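Two Arms and a Stool: our project report

2018-09-06

So, our project was to get two robot arms to put the legs on a plastic stool. That was the whole brief, more or less one line in an email, and when we got it in May I remember thinking we'd be finished well before the summer and could spend the rest of the time making it do something clever. We weren't, and we didn't, but I had a brilliant time and I'd pick it again tomorrow!

There were a few projects on the list (they all get silly names, ours was Gotham) and I put ours first because I'd never worked with two arms at once. One arm I could sort of manage. You tell it where to go, it goes there, you swear a bit, you move the point over by a centimetre. With two, you've got to think about what each one is doing to the other, and that took me ages to get my head round.

The way we trained it was by driving the arms ourselves and recording everything, then letting the software learn from the recordings. Each go counts as one run. Our target was 100 and we ended up with 126, though 18 of those got thrown out later for various reasons (a couple were me sneezing, I'm not joking, you can see the arm jump in the data). Driving is tiring in a way I didn't expect. After an hour your shoulders ache and you start rushing, and rushed runs are bad runs. We settled on swapping drivers a lot and having biscuits in between.

The bit that gave us most trouble was the leg. Getting hold of it was fine. Getting it lined up was the hard part, as the stool would shuffle along the table the moment you pushed on it, and then the arm doing the pushing was aiming at where the stool used to be. Our first idea was to stick the seat down with tape. Our supervisor said no, very nicely, and she was right, it would have been cheating. So one arm had to do the steadying and the other had to do the leg work, and we wrote that down as a rule for all the drivers so the recordings would match each other.

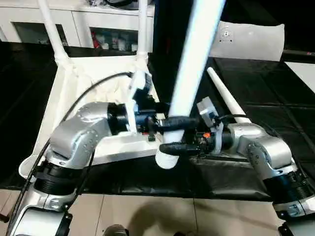 Itsuki Mizuno reckoned we'd have saved weeks if we had agreed which arm does what before recording a single run, and that the early ones where everybody used whichever arm they fancied should have gone straight in the bin. I argued about this at the time. I thought a bit of variety would be good for it! We tried training both ways in the end, with the messy early runs and without them, and the version without was much calmer. The other one kept dithering, starting with the left, changing its mind, going back. So fair enough, Itsuki, you can have that one in writing.

We also had a go at changing how hard the grippers squeeze. Too soft and the leg swings about when you move it, too hard and it pops out sideways like a wet bar of soap. There's a setting in the middle that works and I found it by pure stubbornness over an afternoon.

Where did we end up? It can pick up a leg and bring it to the right corner nearly every time. Pushing it fully home is still hit and miss, and it gets worse if the stool starts off at an angle. For the demo we did 2 goes in front of the whole year. The first was lovely. On the second it let go too early and waved the empty gripper about as if it was conducting an orchestra, and got a bigger clap than the first.

If anybody takes this on next year, please write your driving rules down on day one, and do your recording in the mornings. All our notes are in the shared folder under Gotham, and the gripper settings are on the last page, in my terrible handwriting.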